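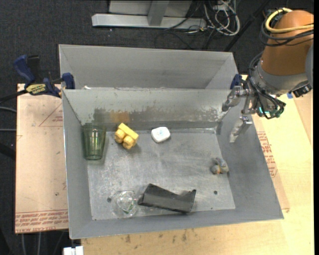
Household Sorting Habits in the Cludley Student Residences
Final report, submitted Feb 10, 2023
Lefteris Karras and Ognjen Todorova

Residents of shared housing often discard items that do not belong clearly to any recycling category. The present study examined how students in the Cludley residences decide where such items should go, and whether printed guidance affects those decisions. Most waste guides are organized by material, yet residents tend to think in terms of objects. A clear drinking glass and a yellow toy building block may end up side by side in one gray metal bin, although a guide arranged by material would list them on separate pages. Drinking glasses present a particular difficulty. Many residents assume that they may be placed with bottles and jars, while the guidance used in this study directs them elsewhere.

Method

A written survey was delivered to 183 residents in December. It asked each resident to assign a list of 19 household items to one of four streams: paper, containers, reuse, or general waste. Residents in the Soliman building received a one-page guide arranged by object name. Residents in the Clukis building received the existing guide, arranged by material. Each survey was designed to take no more than 30 minutes. Responses were anonymous, and room numbers were not recorded.

Results

Paper items were assigned correctly by most residents in both buildings. Differences appeared mainly with toys, kitchen sponges, and broken dishes. Soliman residents more often chose the stream named in the guide, and their written comments were shorter. Several Clukis residents left these items blank or wrote in two answers. Neither group did well with drinking glasses -- the error was equally common in both buildings.

Limitations

The two buildings differ in ways the study did not control. Soliman houses mostly first-year students, who had attended a housing orientation that covered waste collection. The survey also measured stated choices only, and the contents of the collection bins were not weighed or inspected.

Recommendations

The authors recommend that the housing office adopt the object-name guide in both buildings and add a separate entry for drinking glasses. The Stulia print shop has quoted a minimum order of 3000 copies, which exceeds present need. A posted version in each kitchen would be acceptable until the next printing.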